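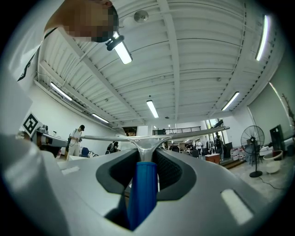 Closto Level Archive

README for the level files and playtest notes

What is in this archive

Closto is a small puzzle platformer for the desktop. The player guides a lamplighter through a flooded town, one screen at a time. The archive holds the level files of the finished game, the levels we removed before release, and the notes our playtesters wrote while they played. It does not hold the music, the character drawings or the program code.

The game began as a browser prototype called Biltham, made in one weekend for a game jam. Biltham had eight rooms and no ending. Some of those rooms are still in the finished game, with small changes, and you can find them in the folder "biltham". I kept the old file names there, also the bad ones, so that people can compare both versions.

Folders

biltham – the rooms of the prototype, in their first form
release – the 100 levels of the finished game
removed – levels that were playable but did not go into the game
notes – playtest notes, one text file for each session
tools – a small converter from the old level format to the new one

Level format

Every level is a plain text file. The first line is the title, the second line is the name of the district, and after this comes the map. One character stands for one tile. A number sign is a wall, a dot is air, a tilde is water and the letter L is a lamp. The player starts at the letter P. If a file has two letters P, the game takes the upper one. This was a mistake in the loader at first, but two levels in the Flendau district depend on it, so I did not repair it.

Below the map there can be a block with timings. The water rises one row after the number of frames given there. When the block is missing, the game uses 300 frames. Levels from the prototype never have this block, because in Biltham the water did not move.

Districts

The release levels belong to four districts: Harbor, Flendau, Upper Market and Mill. Harbor teaches the jump and the lamp pole. Flendau is the district with the canals, and most players find it the hardest one, harder than Mill, which comes later. We talked a long time about changing the order. In the end the order stayed, and the checkpoints in Flendau were moved closer together.

Playtest notes

The notes were written by the players themselves, in English or Polish. I corrected only the spelling of level titles, so that a search finds them. Names of players are replaced by a letter. The letter is the same in all files, which means you can follow player K from the first session to the last and see how the opinion about the wall jump becomes better.

A few things to know before you use the notes:

Not every session used the same build. The build number is in the first line of each file.
The "time" field was filled in by hand and is sometimes empty.
When a player writes "the bell room", it is always the level "Low Tide", even if there is a bell in other levels too.
The Saturday session was played with a keyboard only. All other sessions allowed a gamepad.

Removed levels

Please do not expect too much from this folder. Some of the levels are good, but they use the rope, and the rope was taken out of the game late. They load without an error, and the rope tile is drawn as air. "Chimney" and "The Long Way to Georgiou" cannot be finished in this state. Georgiou was a shopkeeper who sold lamp oil in an early version of the story; the name is still on a sign in Upper Market.

Using the converter

Put the old files in one folder and give the folder name to the converter. It writes new files next to the old ones and never overwrites anything. Titles with an accent are kept, but the file name loses the accent. Prototype maps are narrower than release maps, so the converter fills the right side with wall tiles.

Permissions

You may use the levels and notes for study, for teaching and for your own non-commercial games. If you publish something with them, please write the name of the game and my name. The title "Closto" and the lamplighter character are not part of this permission.

Known problems

"Sluice 4" has a lamp inside a wall. It counts for the total, so the level can be completed but never with all lamps.
Two note files from February have the same build number – the second one should be one higher.
The district line is missing in "Mill Stairs", and the game shows it as Harbor.

Barbara Czarnecka
level design and archive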